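Search news Search Clear

Ekstead opens Tratance collection program for two-arm handling

Last updated: April

Ekstead has begun recording demonstrations for Tratance, its learning system for two-arm manipulation. The first release will contain 226 task definitions, each performed repeatedly by trained operators and stored with joint positions, gripper states and synchronized video.

Collection runs at the company's Irkano site. Operators guide both arms through a task from start to finish, and each attempt is saved as one episode. Episodes are limited to 50 seconds. Failed attempts are kept and labeled, so that the training team can decide later whether to include them.

Each task definition calls for 200 accepted episodes. Object positions are changed between episodes according to a printed schedule, and the arms return to a fixed start pose before recording resumes. Joint data is logged at 30 samples per second.

The task list covers handovers, bag handling, sorting and work with soft or thin items. Thin items received the largest share of operator hours in the pilot phase – string and cord change shape during a grasp, and the control software has no reliable model of how they will lie.

"We wanted the difficult materials in the set from the beginning," said Gregor Morrison, program lead for Tratance. "Adding them afterward would have meant recording many of the basic tasks again."

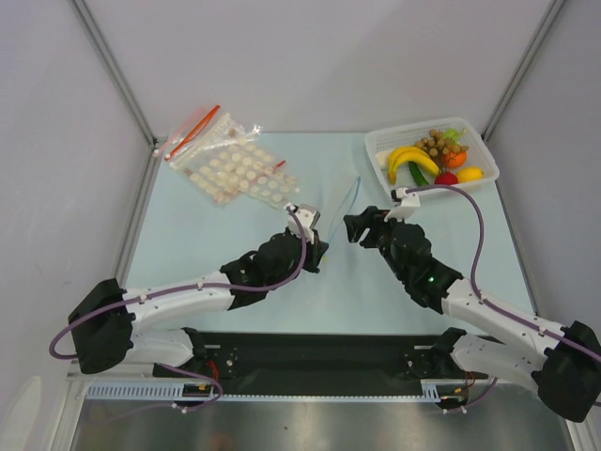

Lucinda Doucet said that episode counts reveal little unless the labels are consistent, and that she would want two reviewers to agree on every accepted handover before it reached training.

Review is carried out in Bukhari, the annotation tool Ekstead uses for all of its recorded data. Evaluation partners will receive the task definitions and file format ahead of the episodes.

Contact: Ekstead Press Office | © Ekstead. All rights reserved. | Back to top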